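Sernside Annex – Furniture Inspection Checklist, Work Tables
Room 382, February round
Inspector: Jucélia Evangelista
Item tag: 1017 (rectangular table, green top, wooden underframe)

1. Top surface – PASS WITH COMMENT
No splits or raised areas. Small dark mark toward the front left. Dry cloth did not remove it. Cosmetic only, log and leave.

2. Edges and corners – PASS
Run a hand along all four sides. No splinters or lifted edging. Corners sound.

3. Top-to-frame fixings – REPAIR
2 screws loose on the far side. Retightened by hand, but one turns without biting. Kevuvik to fit a longer screw of the same gauge. Check that the point does not come through the top.

4. Legs and crossbar – PASS
Joints closed, no movement when pushed from the end. Crossbar tight at both ends.

5. Level – PASS WITH COMMENT
Slight rock on the first check, traced to a missing foot pad. Pad replaced from the Beker spares box. Rechecked, stable.

6. Moving and lifting – PASS WITH COMMENT
Table is to be moved with a person at each end, hands under the top and clear of the crossbar. Do not drag. Dragging is the likely source of the loose fixings in item 3.
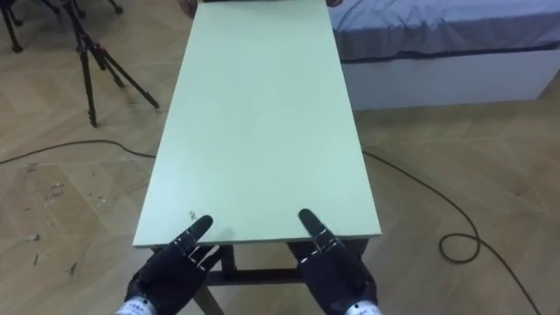
Route to the storage side must be clear before the lift, and the door wedged open. Set the legs down together – a single leg taking the load will open the joint. Keep fingers out from under the feet when lowering.

7. Clearance in position – FAIL
Gap to the Koo shelving unit was too narrow for a chair to be pulled out fully. Table to be shifted toward the window wall and the floor marks redone.

8. Label – PASS
Tag legible, fixed under the top at the short end.

Result: may stay in use for light work. No heavy loads until item 3 is closed. Items 3 and 7 to be reinspected on the next round.

J. Evangelista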